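June 19, 2019
Posted by Myung-ja Seo

Hello all,

Khôi Tăng wrote:
> We have a couple getting married in September at Stunberg, and they've
> just gone from 79 guests to 233. Do I requote the whole thing or just
> add on the extra hours? I feel awful bringing money up with them.

Oh Khôi, please don't feel awful! I had one very like it at Gevby, and I left it far too long because the bride's mother kept sending me cake. Requote the lot. A bigger guest list means another seating plan, more chairs, a longer supper and usually a second coach, and you'll be up till midnight with all of it. 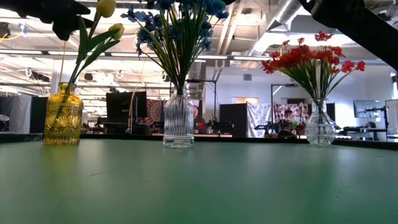
What I did in the end was ring them first, before anything went in writing, and talk it through over a cup of tea – then I sent the new figures the same evening and gave them three days to think. They were lovely about it.

Do check with Stunberg that the upstairs room is included, too. Syahrul will know who to ask.

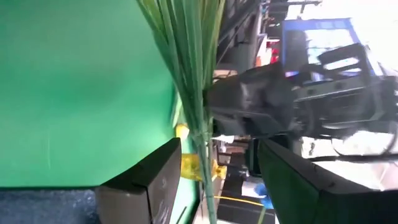

Linance Wedding Planners' Circle – Members' List

Rungnapa has kindly offered to share her letter for changed bookings, so drop her a line if you'd like it.

Warmest wishes,
Myung-ja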